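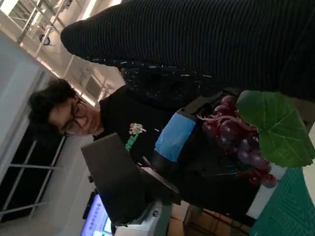 Artificial grapes, leaf attached, with the green cutting mat underneath.

Roya Daneshvar wants me to like plastic fruit. I arrived in Cekstead fairly sure that I wouldn't, and she had obviously met my sort before.

“People come in and say their gran had a bowl of it,” she said. “Then they say it was horrible and dusty. Well, was it the fruit that was horrible, or did no one ever wash it?”

Daneshvar runs Hassanpour, which supplies artificial fruit and leaves to theatres, show homes and shop windows. The catalogue has 1,457 lines in it, a number that made me feel tired. Grapes are the best seller by a long way, and grapes are what I had come to argue about.

My complaint is that they always look too good. The bunch I was shown is a deep red-purple and every berry shines. Grapes in my kitchen have a dull bloom on them and at least one that has gone soft. I put this to her.

“You're looking at it from a foot away,” she said. “From row F it reads as grapes. If I made them dull you'd see a brown lump.”

And from a foot away, in somebody's dining room?

“Then you want a different bunch, and I'd charge you more for it.”

She was on firmer ground with the stem, a pinkish red that forks at the top of the bunch, and with the leaf, large and pointed with pale veins. Cheap bunches often come without one. “The leaf does half the work,” she said. “Your eye goes there first and it forgives the rest.” I looked at the leaf for a while. It is a good leaf. I am less sure about being forgiving.

Ragnvald Torvik, who buys props for the Stutholm playhouse, has used Hassanpour grapes for 5 years and is not sentimental about them. He told me by phone that the real thing costs him more over a run and that actors eat it. “They'll eat anything on that table,” he said. “I had a Bacchus with no grapes left by the second act.” Had an actor ever bitten an artificial one? There was a pause. “Once. In January. He said it was dark.”

I asked Daneshvar what becomes of the stuff when a show closes, as plastic grapes don't rot. She said most customers keep them in a box and bring them out again. Do they really? “The good ones do.” And the others? She said she would like to take old bunches back, but the postage on a bag of grapes makes it hard to do. That sounded to me like a no.

She gave me a bunch to take home. It has been in the fruit bowl since then, next to two real pears, and my husband has so far reached for it twice.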